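Reading group: Oltero's novel and the question of fair shares
Forum > Books and Ideas > Slow Readers

jtexier
Posted Wednesday, 9:14 pm

Hello all. I finished the third part of Oltero's novel and I would like to ask about the division of the grain on page 119. As I read it, the council of Eneck gives the larger portion to the families who worked in the flood, and the old judge Besnard calls this "justice without a face." I understand the phrase as praise. My wife understands it as an accusation. Which one is it?

I read in translation, so it is possible that I miss something in the tone.

Jérémie Texier

marrowbone
Posted Wednesday, 9:40 pm

Accusation, no question. Besnard has been blind to people his whole career. Look at how he treats Nando in chapter 3.

a_vilela
Posted Wednesday, 10:22 pm

I do not agree with marrowbone, or only for one half. Besnard is hard with Nando, yes, but he is equally hard with his own nephew in chapter 9, and the nephew loses the house. A judge who is cold to all is a different thing from a judge who is cold to the poor. I think the author wants us to respect this before she lets us doubt it.
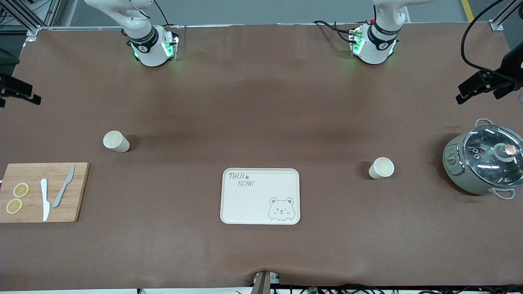
What I find more difficult is the sister. She did not work in the flood because she was caring for their mother, and the council has no word for this kind of work. Her portion is the smallest in the village. She says nothing, she only folds the sack and goes home. For me this is the center of the book – more than the trial, more than the bridge.

Adelino

marrowbone
Posted Wednesday, 10:31 pm

OK but that proves my point? The rule is "those who worked get more" and he's the one who decides what work is. He isn't cold to all. He's cold to whoever he can't see from the bench.

jtexier
Posted Wednesday, 10:58 pm

Thank you both. Adelino, I had passed over the sack completely and I went back to read it. In my edition she "closes" the sack, she does not fold it. If it is folded it must be empty, no? That would change the scene a lot.

a_vilela
Posted Wednesday, 11:15 pm

Mine says "folds," and two lines later she carries it under the arm. So I always believed she left the grain there. Perhaps my translator took a liberty. Does someone have the original?

quietpage
Posted Thursday, 7:02 am

I have it but it's in a box from the move. Will look. For what it's worth I'm with marrowbone on Besnard, though I wouldn't call him a villain. He does walk to her door in chapter 10, even if he doesn't knock.

marrowbone
Posted Thursday, 7:48 am

Not knocking is the most Besnard thing in the entire book.

jtexier
Posted Thursday, 12:20 pm

I will wait for quietpage and the box before I start the fourth part. Please, no spoilers about the bridge.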